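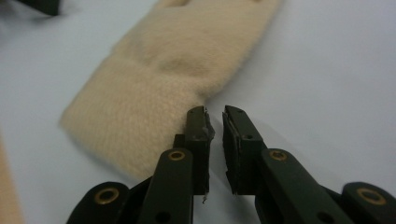
What happens to my Avar wallet ID if I lose the phone it is on?

The ID stays valid, but you cannot prove it is yours until you restore the key on another device. For this you need the recovery phrase that Avar showed you when you made the wallet. Write it on paper and keep it away from the phone.

Ogola

Thank you, that was the short part of my problem. Now the longer part. I have 39 credentials in the wallet, mostly course certificates and one membership card from Sollutov. I restored the key on a second phone using the phrase, and the ID is the same as before, I compared it letter by letter. But the list of credentials is empty. Are they stored on the blockchain, so that I only have to wait for them to load? I left the phone on the charger overnight in November with the app open and nothing came.

holtik59

They are not on the chain, so waiting will not help. The chain holds only the public record of your ID, that is the public key and the address where others can look it up. The certificates themselves are files. They were saved in the old phone, and if you switched on backup, also in an encrypted copy somewhere else.

Please look in Settings, then Storage, then Backup file. If you see a date there, choose Restore and enter the backup password. This is a different password from the recovery phrase, many people mix them up. My own file was 639 KB and it needed less than a minute.
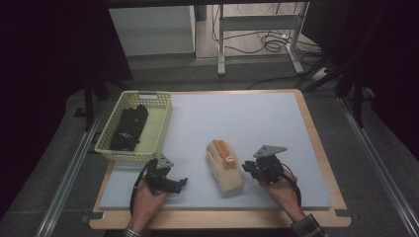
Glove on the blue board, basket behind it

If there is no date, you have to ask each issuer to send the credential again. It is less terrible than it sounds. With Sollutov you log in, open the membership page and press Reissue, and it goes to the same ID as before. Course certificates depend on the school. Some have a button, some want an e-mail.

One more point - do not make a new ID in the meantime. If you do, the issuers may send the credentials to the new one, and then you have two half-full wallets. I did this once and it took me 4 evenings to clean up.

tarn_reader

Same thing happened to me, just reinstall the app. Worked.

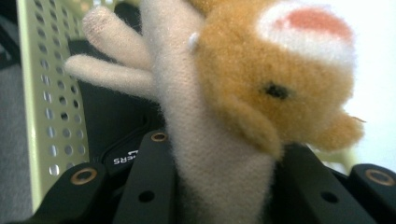
Plush toy with two fingers raised

quietport

I would be careful with the reply before mine. If you reinstall Avar and you did not write down the phrase, the key is deleted from that phone and you cannot get it back. Reinstalling is safe only when the phrase is on paper and you have tested it.

Also, if the old phone is really lost and was not locked, you should change the key. In the menu it is called Rotate key. The ID remains the same, but the old phone can no longer sign with it. After this, open one credential and check that it still shows as valid. Mine did, except for one old certificate where the school had to confirm my ID again.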